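4. Rules for the sorting cell

4.1 Why a rule set, and where it came from

The earlier sections cover the picking software (Gukon) and the grasp scoring. This one covers the part we get asked about most at workshops – how the cell is set up, who may touch it, what has to be written down before a run counts. The rules were drafted by Tapia and Trujillo over one December, mostly from our own incident notes, then cut down twice. First draft had 50 rules. Too many. Operators kept the sheet in a drawer. The version in use fits on 2 sides of one page and is what we report on here, frozen on July 13, 2026.

We make no claim to replace a formal risk assessment. The site has one, it was done separately, and it wins wherever the two disagree. Our sheet deals with the gap between "safe to run" and "run the same way each time", which the assessment does not touch.

4.2 Terms

A run is one filling of the bin, picked until empty or until the stop rule fires. A reset is everything between two runs. An entry is any time a person's hand or arm crosses the plane of the bin rim, for any reason, including to straighten an item. A fixture is anything attached to the bin or table that is not an item. These four words are used in the strict sense from here on. Early logs used "reset" and "entry" for the same thing and we lost a good deal of time to that.

4.3 Fixtures and marks

Fixtures are the weak spot. Panels and clamps go on in the morning for a good reason and by the afternoon no one remembers the reason. The rule:

F1. Every fixture is on the setup record, with the edge or wall it sits against. If it is not on the record, it comes off before the run.
F2. Clamps go on the rim only, handles on the side away from the arm's approach. Where that can't be done, the clamp is added to the collision model and the run is marked.
F3. Position marks on the table are tape, one color per cell. Marks are corners, not single lines. A single line tells you where an edge was but not where the part was along it.
F4. Old marks are peeled the same day. Two sets of corners in the same color is a fault and stops the work.

F3 and F4 sound petty. They are not, we think. In the Varela cell a left-over mark shifted a table part by a small amount between two sets of runs, and the whole second set had to be thrown out when the place heights did not line up with the first. Figure 3 has the general layout.
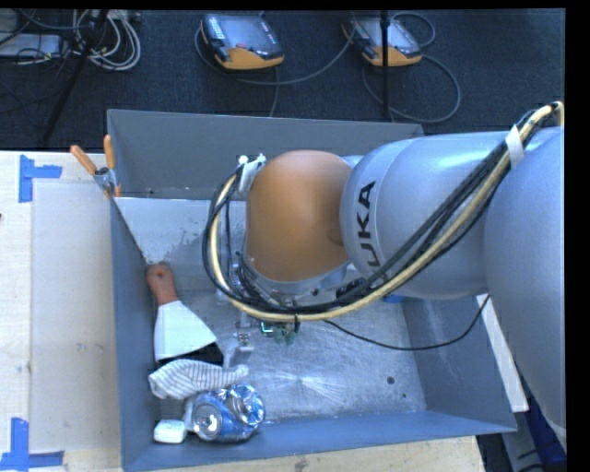
9 min read

Figure 3. KUKA arm over the open metal bin, with clamped panel at upper left, blue tape corners on the wooden tabletop, teach pendants on the carpet behind.

4.4 Cable dressing

The dress pack is the bundle of hoses and cords carried along the arm to the tool. It moves with the wrist and it is the thing most likely to snag. In Figure 3 the bundle crosses the arm on a diagonal and loops at the orange wrist, and one thin black cable sags over the bin floor. A sagging cable is what the C rules are written for.

C1. Before the first run, jog the wrist to both ends of its range and look at the bundle at each end. Slack at one end is allowed if the other end needs it.
C2. The lowest point of any cable is measured with the tool at its deepest pick pose. Lowest point goes on the setup record, in millimeters above the bin floor.
C3. Tape is a temporary fix. Taped points are listed and checked at each reset. A taped point that has moved is replaced by a clip before the next run, no exceptions.
C4. No cable may be re-routed in the middle of a set. If it has to be, the set ends and a new one starts.

C4 is the one operators dislike. It costs time. But a re-routed bundle changes how the wrist loads and we could not show that pick error stays the same, so the rule stands until somebody can.

4.5 Items

The item list for the trials is mixed on purpose: cans, cloth, small blocks, some soft and some stiff. Cans change shape as they are handled, and a can that has been picked many times is a different object from a new one. We did not have a rule for this at first and it shows in the early data.

I1. Each item has a number on the list and a count of runs. The number is on the list, not on the item – stickers change how the camera sees it.
I2. Cans are retired at 200 runs, or sooner if the end has folded in. Dents alone are fine.
I3. Cloth is dropped in, never laid. A laid cloth gives the same folds again and again and the planner learns them.
I4. Items that touch a wall at the start are left there. Do not "help" by moving them to the middle.
I5. Retired items go in the waste box, not back on the shelf. We have had them come back.

I4 came out of the Zarkov comparison, where one shift had been tidying the corners and another had not. Corner picks are the hard ones. Remove them and the success rate looks great and means nothing.

4.6 Entries

Rules on entries are the shortest and get broken the most.

E1. The arm is in a stopped state that the site assessment accepts for entry, and the person entering has the pendant or has seen the person who holds it.
E2. Sleeves are fitted at the wrist, or rolled.
E3. One person in at a time.
E4. Every entry is logged with a reason code, even if nothing was touched.

A note on pendants. Where a cell has more than one, the record says which pendant goes with which controller and the pairing is read aloud at shift change. Pendants may be set down on the floor only outside the walking path. We would prefer a bracket for each. Cavura has these and we have not seen a reason not to copy it, other than the drilling.

4.7 Stop rule

A run ends when the bin is empty, when three picks in a row fail on the same item, or on any unplanned contact between the tool and a wall. Contact is read from the force log and confirmed by eye. Scuffs already on the bin walls can't be used as evidence one way or the other, so walls are photographed at the start of each set and compared at the end. Same for the floor. Bright metal floors give strong highlights which move when the lights move, so lamp position is part of the setup record too (added late, should of been in from the start).

4.8 What the record caught

We went back over 1247 runs logged under the sheet. The full table is in the appendix; the short version follows. Most marked runs were marked for fixtures, next cables, then item problems. Entry problems were last, but we don't read much into that: an entry that goes unlogged leaves no trace, while a clamp out of place is there for the next person to find. Trujillo's view is that the entry numbers should not be reported at all. Tapia wanted them in. They are in, with this warning.

Agreement between two people filling out the same setup record was good for fixtures and poor for C2, the cable height. People measured from different points on the cable. Reworded since, to say the underside, tool end. Not yet re-tested.

4.9 Limits

One bin type. One arm maker. The sheet was written by people who work in the cell and know what they meant, and a reader coming in cold will find holes in it. Two outside readers tried teh draft and both got stuck at F2, on what "away from the approach" means when the arm comes in from more than one side. Current answer: use the side it comes from on the first pick. That is a patch and we know it.

We also have nothing on night running with no operator present. The rules assume a person is there at reset. Cells that reset by machine would need a different set for section 4.5 at least, and probably 4.3.

Section 5 gives the pick results, split by marked and unmarked runs.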